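Print this article | E-mail to a colleague

Review: Retamal two-finger test cell, four months on the control-parts bench
By Sølve Moen
March

The Retamal cell is a bench-mounted arm with a parallel two-finger gripper and a small camera at the wrist. It is sold for functional testing of panel components: push buttons, selector switches, pilot lamps, small enclosures. We have had one on the outgoing inspection bench at the Urkby shop for 4 months. Urkby refurbishes and reassembles operator controls for conveyor and packaging lines, and every part that leaves gets pressed, turned or lit before it is bagged. Until last fall all of that was done by hand.

This review covers setup, daily use, and what the cell has done to the jobs of the people who work beside it. It does not cover the optional vision license, which we did not buy.

Setup

The arm bolts to any rigid surface. Ours went on the existing table, which needed a stiffer leg frame before the repeat positioning met the data sheet. Power and network took a morning. Teaching the first routine took 2 days, most of which went to learning how the software names contact points. A routine is a list of approach, contact and release steps, each with a force limit, and the manual is adequate on the first two and thin on the third.

Yichen Tang, our electrical lead, wrote the routines. Her advice to other buyers is to start with the parts that have the flattest actuators. A flush button in a rectangular box can be taught in an hour. Mushroom heads and domed stations take longer, as a fingertip that lands off center will slide before the contact closes. Selector switches are the slowest to teach. The gripper has to close on the knob, turn it through the detent and let go without carrying the knob back with it.

Daily use

Parts go on the table in any of the taught positions. The operator picks the routine, the arm approaches, and the software asks for confirmation before the first contact of a batch. We leave that confirmation on. A batch of 50 runs without attention after that, apart from reloading. 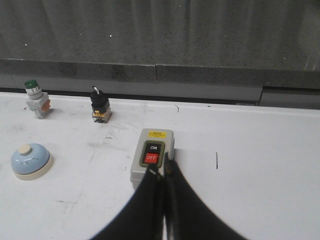 Fingertips over the OFF button of a switch box, with a pilot lamp, a selector switch and a blue push-button station also on the table.

The wrist camera view is the best part of the package. It shows the actuator and both fingers together, so the operator can judge alignment before confirming. The fingers take up a large share of the view when they are close to a part, and they hide the lower portion of taller enclosures. On two-button boxes this matters little. On three-button stations we had to back the arm off and approach from the other side.

Table finish affects the result more than we expected. A white top gives good contrast with dark knobs and poor contrast with pale gray plastic. It also shows every scuff. Xinyi Jiang on second shift wipes it down at the start of her run and has asked for a matte gray mat, now on order from Bostska.

Force control is acceptable. The cell stops at the set limit and logs the value. Over the trial it flagged a group of return springs that were weaker than specification, all from one supplier lot. Hand testing had passed earlier parts from the same lot. A thumb does not notice a small change in spring force at the end of a shift.

What it changed for the staff

Pressing buttons by hand is light work, but it is repeated all day. Our old target was 600 actuations per person per shift, and thumb and wrist complaints were a regular entry in the first-aid log. Entries of that kind have dropped off since the cell took over the flat-button parts. The selector switches are still split between the arm and the bench.

No positions were cut. Junhao Shao, who ran the bench for years, now spends most of his day on fault finding in rejected parts, a job that used to pile up until the end of the month. He got a pay grade change with it, after some back and forth — the written job description lagged the actual work by several weeks, and I would advise any manager to settle that before the crate arrives.

Not everyone is pleased. Jiahui Zhong pointed out that the bench used to be where new hires learned the product. A person who has turned a few hundred selectors knows what a worn detent feels like. A person who has loaded trays for an arm does not. We now put new staff on hand testing for their first weeks, with the cell switched off, and count the lost output as training.

The pace question also came up. The cell logs the time between batches, and that number reflects the operator more than the machine. We agreed with the staff that it would be used for scheduling only, and the supervisor screen now hides it.

Against the alternative

We also tried the Marley fixture, a fixed press with interchangeable heads. It is faster on a single part and much cheaper. It needs a new head for each enclosure and cannot turn a knob. For long runs of one product I would take the Marley. Our runs are short and mixed.

Faults

The fingertip pads wear at the inner edge and the replacement set is sold only as a pair. The log exports in a format that needs conversion before our quality system will read it. The emergency stop supplied with the cell has a short cable, and we replaced it with a longer one in the first week.

Recommended for mixed, low-volume testing of panel controls. Budget for the table, the training hours and a spare set of pads.

Print this article | E-mail to a colleague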